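**Wash Notes: do "cold wash" capsules earn their price?**

Dec 22, 2025

Every few months a flyer lands in my mailbox promising that some new capsule will let me wash everything at 60 degrees Fahrenheit and never buy another T-shirt. The latest is from Flevarance, and it says their cold wash capsule keeps cotton "like new for 77 washes." I would like to know who did the washing. I wrote and asked, and got back a coupon.

The number bothers me more than the claim. A round figure at least admits that somebody picked it. Seventy-seven sounds like a lab result, and the flyer has a small gray footnote that says "based on internal testing of selected fabrics." Selected by whom? If you get to choose the shirt, you can get to 77 with dish soap.

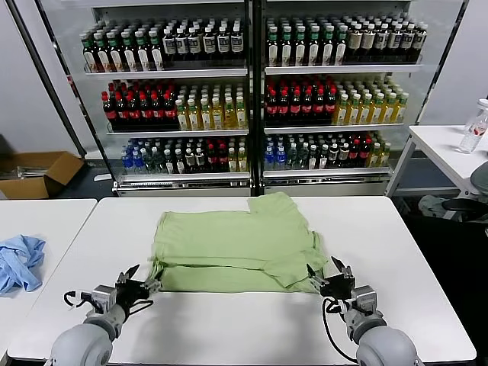

*A light green garment, partly folded.*

Jurgita Petrauskas, who ran the alterations counter at Pētersons until she retired in March, has handled more worn-out cotton than anyone I know, and she doesn't think the soap matters much. Shirts mostly come apart in the dryer, she told me. The lint you peel off the screen used to be your shirt. She also thinks most households use twice the detergent they need, and that the stiff feeling people blame on hard water is often just soap that never rinsed out. I tend to believe her, partly for the reason that she has nothing to sell me.

Brenix makes a similar capsule and is a little more careful with its wording. Their box says "helps maintain color," which could mean anything and probably does. It costs less than the Flevarance one, though the box is also smaller, and you have to do the math on the back of an envelope to find out that the saving is a few cents a load. Plain powder still beats both on price. It can clump in cold water if you dump it on top of the clothes, so put it in first.

I asked two readers to try the capsules at home. Ashwin Joseph washed his work shirts in the Flevarance ones for a month and saw no difference. Filipa Seixas thought her towels smelled better, then remembered she had cleaned the washer's door seal the same week. I can't do anything with that and neither can she. We'd need the same load, the same machine and a lot more patience than any of us has.

The cold water part, at least, I don't argue with. Heating the water is where most of the energy in a warm wash goes, and for lightly worn clothes you can skip it without missing it. You can skip it with any detergent, too. The capsule gets credit for something your dial already does.

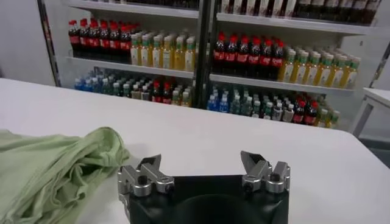
Wrinkles are the other big promise this year. Tivis sells a rinse additive that is supposed to let you "retire the iron," and its ads feature a great many people smiling at collars. I tried it for a few loads of cotton. It smells strongly of pear. The shirts came out needing exactly as much attention as before, and any cotton tee left in a heap, like the crumpled green cloth on that white table, is going to have wrinkles in it whatever went into the rinse. Shake things out when the cycle ends and hang them up. If you forget, ten minutes in the dryer with a damp washcloth does a fair job.

Daranee Thaweesak wrote in to say I'm too hard on Tivis and that it works well on her linen pants. Maybe so. I don't own linen pants. If anyone has tried it on half a load and left it out of the other half, send me what you found, good or bad, and I'll print it.

Until then I'm staying with powder, cold water and a short spin. The Flevarance coupon is good through March and anyone who wants it can have it.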